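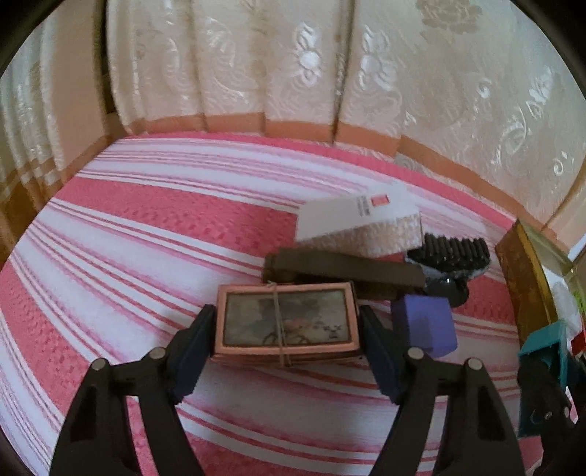
Filed under: Work

I have been at Drellgate since the spring before last, first on the packing benches and now on what the rota calls handling. Handling means I spend most of my shift with a gripper in my hand, picking things up and putting them down again so that the arms on the main floor can learn to do the same. I said a while ago that I would write about it properly, and Monday was quiet.

The company sorts and repacks mixed household goods. Shops send back what they can't sell, house clearances come in by the van load, and we turn it all into lots that somebody will buy. For years the whole job was done by hand at long benches. The arms came in last September. They were good from the first day with cartons, which are all much the same, and poor with nearly everything else. A hairbrush lying bristles up gave them trouble. So did anything soft, and so did anything with a string round it.

That last one is a fair example of what I do now. A small flat box with a coppery pink edge and a picture set into the top is easy for a person. You pick it up by the two ends and don't think about the string tied round it. With the gripper I have to think about it, as the pads need to meet the ends squarely and stay off the string. If I come in at an angle the box turns as it lifts. I do it again from the left, then again with the other things pushed up closer, and then somebody swaps the lot and I start on the next.

We work on whatever surface we are given. Striped bedspreads are popular with the people who plan the sessions, and my own view is that a striped bedspread is harder on the eyes than on the hands. By three in the afternoon I see pink bands when I look at the wall.

A full set is 307 picks. I can do one in a shift if the items are sensible. Small cubes are a pleasure. Hairbrushes are fine once you decide which end you are going for and stick to it. Knitted or quilted things give under the pads, so you squeeze more than you think you should, and my wrist knows all about it by Thursday. We now swap hands at the break, which Jovita Figueroa asked for at three meetings running before it went on the rota.

Jovita trained me on the benches and she has been on the site longer than the roof has. She didn't want to move to handling and I don't blame her. On the benches she was the fastest we had, and she could tell you by the weight of a box whether the thing inside had been used. On handling, being fast is a fault. The advice on her first sheet was to slow down, and she folded it up and put it in her coat. She is very good at it now, but she says it's like being asked to write her name one letter at a time all day.

The pay is a little better. I should say that, because people at home ask. The hours are steadier too, with no late calls to come in when a van turns up. What has gone is the talk. There were 93 of us on the benches when I started and you couldn't help hearing everybody's business. Handling is done in bays with a curtain or a partition between, and you can go until lunch with only the person changing the lots for company. I have started taking the early break to sit with the Trarness lot – they still run two benches by hand for glass and china – and the noise does me good.

Most of the bench people went to other work on the site. Some took the money and left, and a few went over to Jaber, where it is all still done by hand and the wages show it. Management told us at the start that no one would be made to go, and that has been true so far. They have been less clear about what happens to handling once the arms don't need us to show them things. I asked, and was told there would always be new items. There are plenty of odd objects in the world, so I can believe that for a year or two. I have put my name down for the maintenance course at Plestmont all the same. It is one evening a week and the company pays half.

I went down to the main floor last week to see how the arms were getting on. One of them was working through a crate of mixed bits and it picked up a brush by the handle, near the end, which is the way I do it. Jovita takes hers from the middle. I told her and she wanted to know which arm it was, so we are going down together after the early break tomorrow to have a look.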